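The Plain White Cupboard

Why the tall two-door cabinet is still the first thing bought and the last thing thrown away

Monday, July 6, 2020

When the old customs offices in Kesudport were turned into shared workrooms, the first delivery was cupboards. The desks came a fortnight later and the chairs later still. For those two weeks the building held tall white cabinets and very little else, and the people fitting the lights hung their coats in them.

Most of us have used one of these cupboards without giving it much thought. They stand in school corridors, surgeries, church halls, print rooms and spare bedrooms. They have two doors, a flat top that collects boxes, and usually a set of shelves that somebody has put at the wrong height. They are not the sort of furniture that gets handed down, but they last. In one office in Rimorville there is a pair that has been through four tenants. Each new firm has meant to replace them and has ended up filling them with paper instead.

Pramanik, a small maker on the edge of Rimorville, turned out 2910 tall cabinets last year. Nearly all of them were white or a pale grey. The firm does offer other colours, including a dark green that looks very good in the brochure, but buyers look at the green and order the white. White goes with whatever is already there. It also goes with the next white one, bought three years later from a different batch, as long as the two are not stood side by side in strong daylight.

The size has settled down over the years as well. A cabinet has to go through an ordinary doorway, and it has to be tilted upright again without hitting the ceiling. That second part catches people out. A cupboard that fits a room perfectly well when standing may be too long from corner to corner to be raised from the floor. Fitters measure the diagonal before they unload. People who buy for themselves tend to measure it afterwards.

Inside, the usual arrangement is shelves all the way up. Pramanik sends its cabinets out with the shelf pegs in a bag taped to the back of the door, and a good many of those bags are still there ten years on. If the cabinet is for files, set the shelves for the files first and let everything else fit round them. Heavy things go at the bottom. Paper is much heavier than people expect, and a full shelf of it will sag if it runs the whole width with nothing under the middle. For coats and overalls, take out all but the top shelf and put in a rail.

The doors get the most wear. Two tall doors need to hang level, and when they don't, the gap between them gives it away, wider at one end than the other. The cause is seldom the hinges. It is nearly always the floor. In the Kesudport rooms the boards drop towards the harbour side, and every cabinet there was packed up at one corner before the doors would close properly. It took one fitter most of a day and half a packet of plastic wedges.

Handles are a matter of taste, within limits. Knobs come loose. Recessed grips look tidy and are hard work for anyone with stiff fingers.
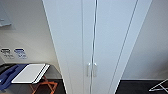
Short metal bars are the common answer on office cupboards, one to each door, close to the middle so that both can be pulled together. Privanine, which supplies fittings to several makers in the area, sells them with two screws apiece and recommends a quarter turn with a screwdriver every December. Few customers can be doing this. The firm's spare screws sell steadily all year.

Where the cabinet goes is worth a little thought before it is full. It needs room for both doors to open, and it shouldn't hide a socket or a notice that people have to read. Leave a small gap at the back for air if the wall is an outside one. Anything this tall ought to be fixed to the wall at the top, particularly where there are children about, and the bracket should go into something more solid than plasterboard.

Cleaning is simple. A damp cloth with a drop of washing-up liquid will deal with finger marks, and those gather round the handles and along the edges of the doors. Scouring pads leave dull patches on a matt finish and the patches don't come out.

The Kesudport workrooms now have 12 cabinets. All but one are in daily use. The other has lost its key, with the doors locked, and the building's tenants are still discussing what might be in it.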